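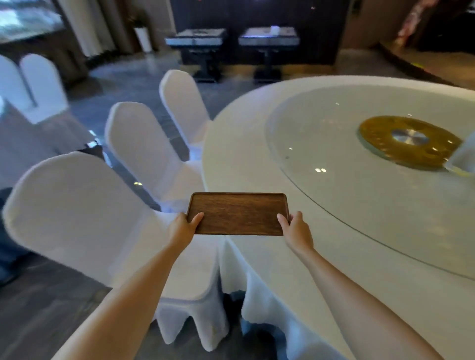 ## Setting up the round tables, a thread

**1.** November is banquet month at the hall, so I'm posting how we get the big round tables ready. Dark wood tray, cream cloth, glass turntable. Most of the work is in those and the order you do them in.

**2.** The cloth goes on before anything else. Stand back by the door and look at how it hangs. If one side is lower, pull from the high side, a little at a time. Don't tug the pleats straight. They're meant to fall loose.

**3.** Turntable next. Two people carry ours. Put the base down in the center, check it from both sides of the table, then lower the glass on. Spin it once with nothing on it. If it drags, the base is sitting on a fold in the cloth.

**4.** Wipe the glass with a dry microfiber cloth, not a damp one. Overhead lights show every streak on it, and guests will be looking down at it for three hours.

**5.** On trays. Uliana Zinchenko trained me and she had one rule: both hands on the short sides, thumbs on top, fingers under. I still carry them that way, full or empty. A wood tray with a low rim doesn't give you much to stop a teapot sliding.

**6.** We tried the Rillo trays last year, the ones with the rubber surface. Good grip, but they hold on to the smell of vinegar. We went back to wood for the dining room and kept the Rillos for the dish pit.

**7.** Wood trays get washed by hand and dried standing up. Never stack them flat overnight. I oil mine when the grain starts to look pale, wipe off the extra, and leave them until morning.

**8.** Somebody asked what we spend. The last batch of cloths from Multevance came to $1,072 with delivery. Replacement glass for one turntable was $630. The cloths wear out faster.

**9.** Chairs go in last. Push them in until the seat just meets the hang of the cloth and stop there. Any farther and the cloth bunches up, and you're back at post 2.

**10.** Biggest night so far this season was the Chávez anniversary, 97 guests, 10 to a table with one table of seven. The short table got the spot by the kitchen door so we could use the extra room on that side for the tray stand.

**11.** Napkins tomorrow. I only know two folds and I'll post both.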